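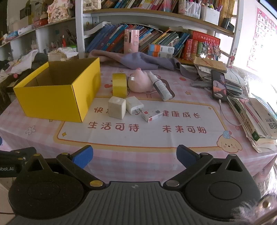

Cubic weight: what changes for members who post cartons

Sollmont has revised the way it calculates chargeable weight on the regional parcel service. The revised method applies to all consignments lodged through the Parsons depot from 16 Dec 2023. Satchels are not affected.

Until now, cartons lodged under our shared account were charged on dead weight alone, with a surcharge for anything the depot judged to be oversize. The surcharge has been dropped. Each carton will instead be charged on the greater of its dead weight and its cubic weight. Cubic weight is length by width by height in metres, multiplied by 215. A carton measuring 20 x 20 x 10 cm has a volume of 0.004 cubic metres and a cubic weight of 0.86 kg. If it weighs half a kilo on the scale, it will be charged at 0.86.

Measurements are taken at the widest point on each axis. A bulging lid counts, and so does a flap that has been taped down over an overfilled carton. Where the depot's figure differs from the one on the label, the depot's figure stands and the difference is added to the monthly invoice.

Rigoberto Villalobos went through the 1,482 cartons lodged on the shared account since May and recalculated each one under the new rule. Heavy, compact goods such as ceramics, books and jarred preserves come out at the same charge or slightly lower. Light, bulky goods are worse off, soft toys and lampshades in particular. For mixed orders the result depends almost entirely on which carton was used. Members who keep one or two stock sizes and fill the gap with paper will see the largest increases.

Cutting a carton down is allowed. Score the four walls on the inside at the new height, slit the corners to the score line and fold the walls in. Tape the centre seam and both edges. The depot will refuse cartons closed with string, and any carton with an old barcode still showing.

The Maso label software has been updated and now requires all three dimensions before it will print. Enter them in centimetres. The older Stolero template has no height field and its labels will be rejected by the depot scanner, so please delete any saved copies. Members who print from a phone need to sign out and back in before the new fields appear.

Claims for loss or damage are unchanged. Keep the lodgement receipt and the outer packaging until the claim is settled.

A spreadsheet with the calculation already set up is in the members' folder, under Freight. Enter the outside dimensions of the carton, not the inside ones printed on the supplier's flat-pack label. Questions about past invoices should go to Rigoberto with the consignment number in the subject line.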